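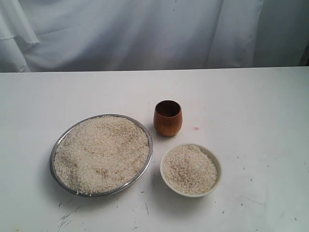 Figure 2. Table layout for the granular transfer task.

4.2 Comparing the two finger sets

Granular food is a hard case for a parallel gripper. The fingers have to do two different jobs, holding a rigid vessel steady and working close to loose material without pushing it off the table, and a shape that suits one job can be a poor fit for the other. We compared two finger sets on the same arm and with the same controller. The Florkau fingers are flat and straight, with parallel faces along their full length. The Grarlow fingers are wide at the base and taper to a narrow tip. The layout in Figure 2 uses a small wooden cup as the vessel to be grasped, with uncooked rice in a round metal plate and in a smaller white ceramic bowl. The cup has rounded sides and a glossy finish, so a flat finger touches it along a narrow band only, and we expected this to matter more than the closing force.

We ran 623 trials in all. Each trial began with the arm at its rest pose and ended when the vessel was released or dropped, or when 40 seconds had passed. Iker Bustamante teleoperated every trial. Begoña Herrero scored them from the recordings and was not told which session used which controller settings, although the finger type could be seen in the wrist view and could not be hidden from her. Closing force was set at one of 9 levels in the Pastor controller, and the order of the levels was shuffled within each session.

The straight fingers held the cup well when the approach was centered. When the approach was off to one side, the cup tended to turn in the grasp, and raising the closing force did not correct this. The tapered fingers turned the cup less often but were more sensitive to height. If they closed too near the rim, the cup tipped forward, and the operator usually had to let go and try again. We counted a second grasp as a partial success — a choice we return to in Section 5.

The wrist camera was kept at one mounting angle for both sets. Its view was used by the operator and was also logged for the Clasten policy described in Section 4.4. How much of the work area the fingers block depends on their shape, and with the tapered set most of the blocked area lies toward the bottom of the view, near the finger bases.

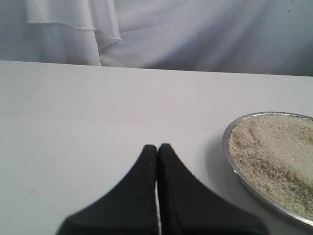 Does a narrower fingertip make up for a less accurate approach? Only in part, as it lowered the number of turned grasps at low closing force and made little difference at the upper levels.

We did not test softer pads on either set. Both sets were used as supplied, and the pads were wiped between sessions but not replaced. Wear may therefore have had some effect on the later trials, and we did not measure it.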